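Threads > Josué Queiroz > Cooking on one ring

A few people asked how I managed in the Prumerell flat with no proper kitchen, so I'm writing it up as a thread. I lived there from October until the spring. It had a sink, a fridge that came up to my knee, and one electric ring.

The ring was the landlord's. It had numbers up to 6 on the dial and the only ones that did anything different from each other were 2, 4 and 6. I cooked nearly everything on 4.

First thing I learned was that rice wants a lid and wants leaving alone. I used to lift it every couple of minutes to check. The rice came out wet on top and stuck underneath, and I blamed the ring for weeks.

What I do now: rinse, one mug of rice to one and a half of water, bring it up with the lid off, lid on, turn it right down, twelve minutes. Then off the heat for another ten. Don't look.

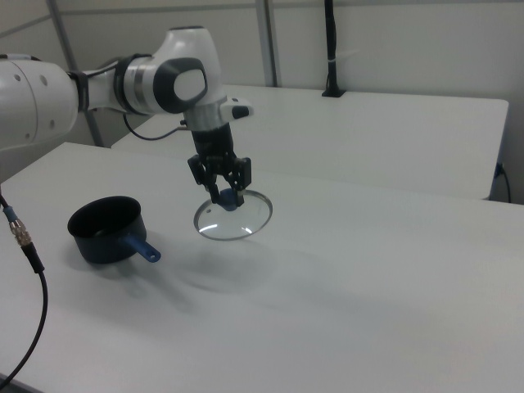
The ten minutes off the heat is also when everything else gets cooked, if you only have one ring. Eggs, greens, whatever is going on top. The rice stays hot enough under its lid, and I wrapped a tea towel round the pan when the flat was cold.

Order matters more than speed. Slow thing first, then park it. Quick thing second. If both are slow, it isn't a one-ring dinner and you should have soup.

Soup, then. An onion, a carrot, a handful of red lentils, a stock cube, water. I made that most weeks and didn't get tired of it. A spoon of Lysenko mustard at the end if it tastes flat. Other mustards will do, that's just what the corner shop had.

Someone asked about pasta. You can cook it in much less water than the packet says. Enough to cover, stir it a lot in the first two minutes, and keep some of the water back for the sauce. In a small pan you haven't got much choice anyway. Snap the spaghetti. My aunt doesn't follow me on here.

Potatoes I gave up on for a while. They took ages on that ring and the window ran with water. Then I started cutting them small, the size of a dice, and they were done in the time it took to wash up from breakfast. Lid on for those as well.

On the subject of lids — see-through ones are worth having. With a solid lid I lift it, I can't help it. With glass I can see if it's boiling over or just ticking along, and I leave it be.
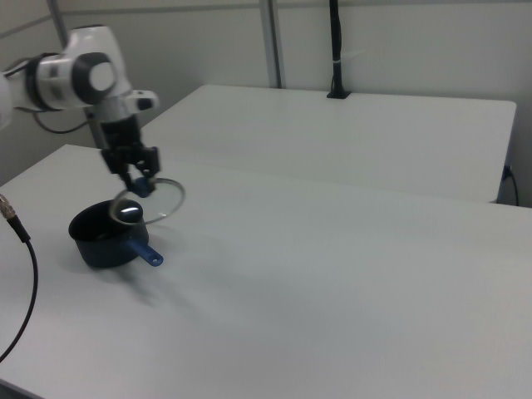
Small pan, glass lid. Enough for one, or two if there's bread.

Pan size: I started out with a big one because I thought I'd batch cook. It hung over the edge of the ring all the way round and only the middle got hot. A small saucepan heats evenly and fits in a small sink. If I were buying one thing for a place like that, it would be a small saucepan with a lid that fits.

I also had a frying pan, which I used for eggs and for toast. Toast in a dry frying pan is fine. Press it down with a spatula and turn it once.

Money, as two of you wanted to know. I kept the receipts for the first 30 days and it came to 48 a week with everything in, including washing-up liquid and too many biscuits. It dropped after that when I stopped buying lunch out.

Shopping was mostly the Brirusel market, near the end of the afternoon when the veg gets marked down. I bought for two days at a time. The fridge wouldn't hold more than that, and a cabbage took up a whole shelf.

Cabbage is the best thing I bought, though. Sliced thin, bit of butter, splash of water, lid on, five minutes. Pepper. It goes with everything and one head did me most of a week, kept on the windowsill once the fridge was full.

Things I missed: roast anything. A proper pie. I used to get off the bus early at Pliseck and buy a pasty from the baker there, and eat it on the walk home.

I've got four rings and an oven now. I still mostly use one ring, and I still cook the rice first.

Will do a separate thread on the lentil soup, as that got the most questions.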